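Trirkano Handling Cell, Staltgate Site
Progress report to the Negussie Fund, second reporting period
Prepared by Adwoa Mahama, 21st December

1. Status against plan

The project moves part of the returns desk at Staltgate from hand sorting to arm-assisted sorting. Staff at the desk unpack mixed household goods, check them for damage and set them out for repacking. The grant covers the arm program, the simulation work that precedes each change to it, and retraining of the desk staff. It does not cover floor layout or building work.

Work in this period was confined to simulation and to paper trials of the new shift pattern. The arm program was run in a rendered copy of a work table with mixed goods on it. A total of 279 simulated runs were logged. The physical cell has not been switched over, and no member of staff has had a change of duties yet.

The main technical task was the approach from above to objects with a narrow top and a wide body. Under hand sorting these are picked up by the neck without thought. For the arm, the neck gives the fingers something slim to close on, but the body below swings if the grip is off center. The planner now lines up the wrist over the neck first and lowers the gripper in a straight line. Neighboring items are treated as fixed obstacles during the descent.
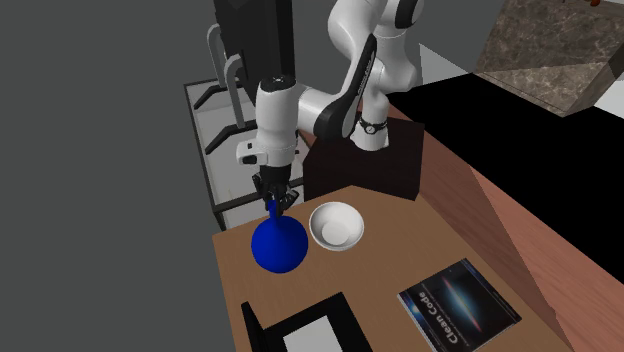

Bomberg asked at the mid-period review whether the desk would end up waiting on the arm. The concern was that a straight descent is slow, that people at the desk work in bursts when a delivery comes in, and that a machine with one steady pace would push the waiting onto them. Bomberg also asked that the pace be set by the desk and that this be put in writing before switch-over.

We accept the point. The draft operating rules now state that desk staff may pause the arm, skip an item or take a whole tray back to hand sorting, and that none of these will be recorded against an individual. The rules were sent to the shift leads and have come back with minor wording changes only.

2. Effect on jobs

The returns desk has 10 posts. No post is removed under the plan. Three of them change in content. The holders of those posts will spend less of the shift lifting and placing, and more of it judging damage, clearing faults and deciding what the arm should not handle. We regard fault clearing as skilled work, and the grading request submitted with this report reflects that. A decision on grading is needed before training starts.

Two matters raised by staff are still open. The first is monotony: if the arm takes the easy items, the desk is left with a stream of awkward ones. The second is standing time. Under hand sorting people move along the bench, and under the new layout they may stay at one station for most of a shift. A rotation has been drafted to deal with both, but it has been tried on paper only.

3. Grip and orientation

Hollow items are the harder group. A funnel may be presented either way up, and the correct grip depends on which end is narrow. The earlier program assumed that the widest part of an object was nearest the table. That assumption has been dropped. The planner now looks for the longest section that fits between the fingers and takes hold there, whichever way the object is turned.

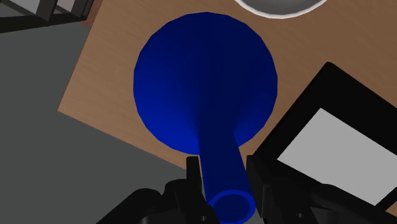
The change adds planning time to each pick. We have chosen to accept the delay for now, as a dropped item costs the desk more than a slow one: somebody has to stop, clear it and write it up. The write-up form has been cut to one page at the request of the shift leads.

Flat items remain outside the scope of this phase. Books, plates and cards lying on the bench will stay with the desk staff. The gripper can reach them, but lifting a thin edge off a hard surface is not reliable enough to plan a shift around.

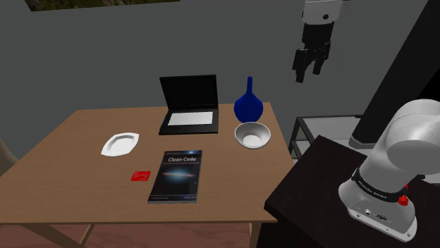 Figure 3. Simulated work table with mixed goods, gripper empty.

4. Next period

Training for the three changed posts is planned for March, subject to the grading decision. Each person will work through 100 simulated picks, including forced faults, before standing at the live cell. Spending is at almost the planned level and no transfer between budget lines is requested.

Actions for the fund: confirm the grading request; confirm that the pause rule may be cited in the staff agreement.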